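**What we're cooking: beans, and lots of them**

6/4/26

May was our first month of the Bean Swap, and I am still a little giddy about it. We hoped a few dozen of you would sign up. Instead, 378 households traded a bag of dried beans for somebody else's bag, and the notes that came back with them were so good I've been reading them over breakfast.

The clear favorite was the Roreditz white, a big creamy bean that holds its shape even if you forget it on the back burner (I did, twice). Try it with olive oil, a smashed clove of garlic and more sage than seems sensible. The little red ones from Mwakalinga Farm came in second. They cook fast and make a fantastic chili, and one reader mashed them onto toast with pickled onions, which I have now eaten five days running!

A few things we picked up from your notes:

- Salt the soaking water. So many of you wrote in about this, and the skins really do come out softer.
- Old beans need more time. If the bag has been in the cupboard since who knows when, start checking at 90 minutes and keep going.
- Save the broth. It freezes well, and it's lovely for cooking rice.
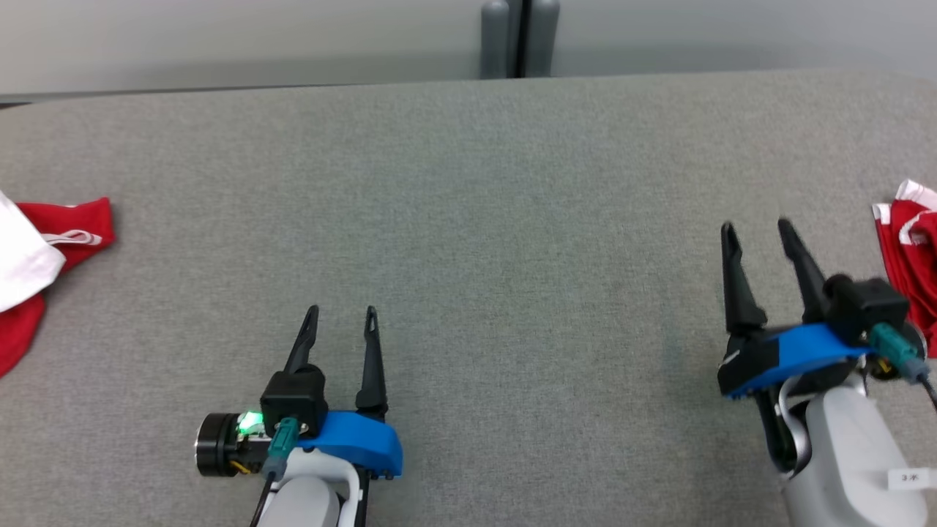 The next swap opens this month with 33 kinds on the list, including a speckled one from Saso that I've never tasted and can't wait to try. Sign up at the Flunduvitz Pantry counter or just reply to this email. Bags should hold one pound, with the name of the bean and the year it was picked on the label. Got a recipe? Tuck it in the bag!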